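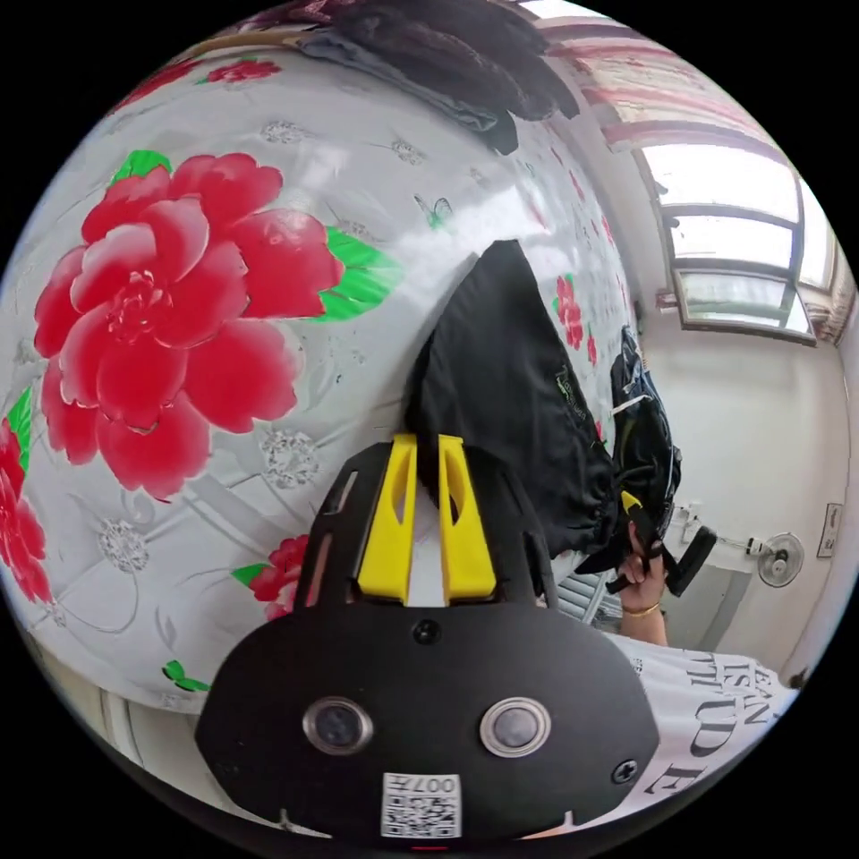
Red peonies and green leaves on a white sheet.

Sollstead Linen Wash, 17 oz

We love this one! Sollstead is a gentle liquid wash for sheets, pillowcases and anything else you sleep on, and it rinses out fast, even in a packed front loader. Use one capful for a normal load, or half a cap if your water is soft. It works in cold water too - great news for prints you want to keep bright.

Raquel Bettencourt mixed the first batches in her garage, and the recipe has had six rounds of changes before this one. The new cap finally pours without dripping (hooray!). The scent is light, mostly orange peel with a little cedar, and there's an unscented version for sensitive noses.

Size: 17 oz bottle
Scents: Orange Cedar, Unscented
Item number: 253
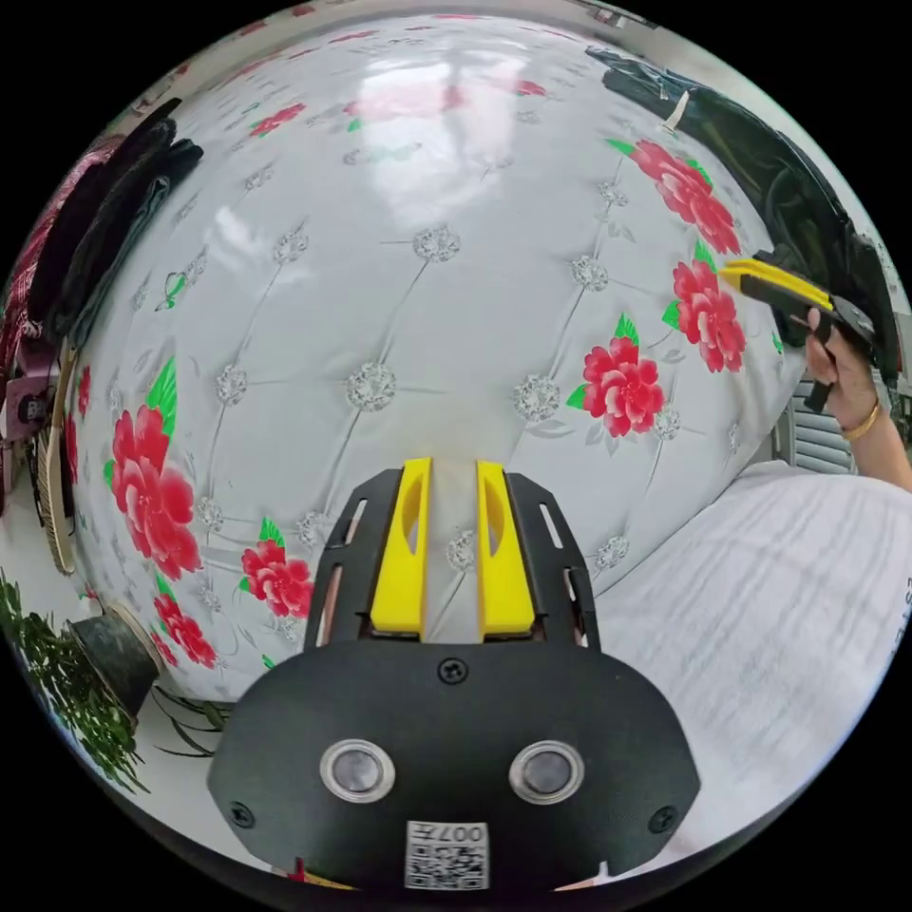

Can I use it in a top loader?
Any washer is fine - just add it to the water before the sheets go in.

Refill pouches are back in September.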